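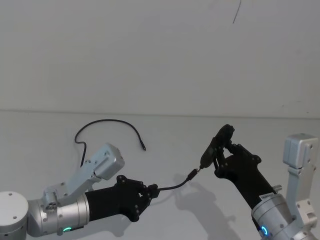 Kit de bancada bimanual Sqalli – montagem em casa ou em oficina partilhada

Referência: Plaslow 310
Distribuição: Tridel
Disponibilidade: por encomenda, expedição a partir de maio

Descrição

O kit destina-se a quem monta a sua própria célula de dois braços numa bancada comum. Inclui as placas de fixação, os suportes angulares, a cablagem de alimentação e o software de coordenação Flernum. Os braços e as mãos não estão incluídos e encomendam-se à parte.

A geometria prevista é a de dois braços frente a frente, com a zona de trabalho ao centro. Um segura a ferramenta ou a peça, o outro aproxima o cabo, a ponta ou o componente. A tarefa usada na afinação é a aproximação de uma ficha a um aparelho portátil preto, cada um preso na sua mão.
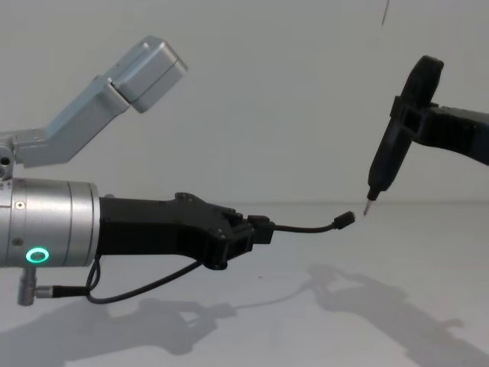 A folga entre a ficha e a ferramenta é o parâmetro mais sensível nesta fase. Recomenda-se reduzir a velocidade nos últimos 5 mm e prender o cabo perto da ficha – um troço livre demasiado comprido deixa a ponta oscilar e obriga a repetir a aproximação. Com uma aparafusadora na mão oposta, convém apertar o corpo da ferramenta acima do meio e deixar a ponteira desimpedida.

Características

Placas de fixação: alumínio, 8 mm
Distância mínima entre bases: 310 mm
Alimentação: 24 V, uma fonte por braço
Comunicação: Ethernet, endereço fixo por braço
Software: Flernum, versão 5 ou posterior

Montagem

1. Aparafusar as placas ao tampo antes de colocar os braços. Tampos com menos de 30 mm de espessura precisam de reforço por baixo.
2. Ligar as fontes com os braços em repouso e confirmar os endereços no Flernum.
3. Calibrar cada braço em separado e só depois a posição relativa.
4. Fazer a primeira aproximação sem peça, a velocidade reduzida.

Notas

Um tampo claro e mate facilita o ajuste das câmaras. Os cabos soltos devem ficar fora do percurso das mãos.

O botão de emergência é vendido em separado (ref. 1976) e é obrigatório em oficinas partilhadas. A garantia não cobre danos por colisão entre braços.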